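In defence of the second-hand word

When I moved to Dullstead, I had studied English for eleven years and I believed that I spoke it well. On my first morning the woman in the bakery asked me, "You all right there?" I told her that I had slept badly and that my knee was hurting. She was very kind about the knee. It took me until August to understand that she had only wanted to know if I was buying bread.

I have been thinking about this because of a talk at our library, where a local man, Stuart Haslam, argued that people should stop using phrases which have no meaning. He had made a list of them. "At the end of the day" was on it, and "to be fair", and "it is what it is", and of course "you all right". There were 70 of them on his sheet, and he read out every one. The audience laughed in the right places. I laughed also, but on the bus I noticed that I did not agree with him.

Mr Haslam calls such phrases second-hand. He says that we pick them up without looking, and that a person who respects his listener will make a new sentence for him. I can see why this is attractive to someone who was born inside the language. He can make a new sentence at any hour, even with toothache. For me a new sentence is a small building work, and every joint of it can fail. A phrase that 3 million people have used before me will hold.

In the first year I collected these phrases in notebooks. I used an old vocabulary program called Lemma, where you typed a card and it came back to you after some days, and I know that I finished with 2,056 cards, as the program tells you so on its last screen. I would say that half were words, and the rest were what Mr Haslam wants to throw away. The words I have partly forgotten. I could not tell you now what a "spandrel" is. But "mustn't grumble" I have used every week of my life here, and it has never let me down.

There is also the matter of what these phrases are for. My neighbour and I meet at the bins. He says "Turned out nice again", and I say "Can't complain". No information has gone from him to me. Still, if one day he did not say it, I would go and knock on his door. In my own language we have the same thing with different furniture: we ask each other where we are going, and the correct answer is "there". A foreigner who asks "Where?" has made the same mistake as I made with my knee.

I do accept one part of the complaint. In a letter from a bank or a hospital, a ready phrase can be a way of hiding. "We apologise for any inconvenience caused" was written before my inconvenience existed. When my mother was ill I received that sentence twice, and I would have given 100 of them for one clumsy line from a real person. So I do not say that all old phrases are good. I say that between two people who are standing face to face, they do honest work.

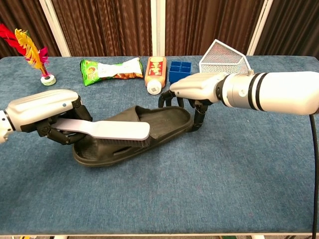
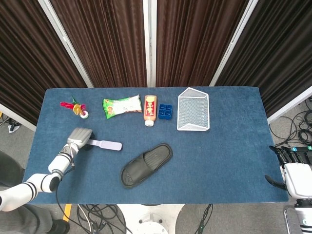

Mr Haslam's strongest argument was about wear. A phrase, he said, is like a coin, and when it has passed through enough hands the face is gone. I think that he chose the wrong object. I would compare it to a slide sandal, like the black one under the brush in the first picture, which you step into without thinking and which asks for no laces. Nobody admires such a shoe. You give it a scrub when it needs one and you put it on again to take out the rubbish. For a wedding I will look for better shoes, and for a wedding I will also look for better words, and probably I will ask a friend to check the articles.

My niece, who learned her English here at school, says that I now use these phrases more than the English do. She counted three "to be fair" in one telephone call. I told her it is what it is.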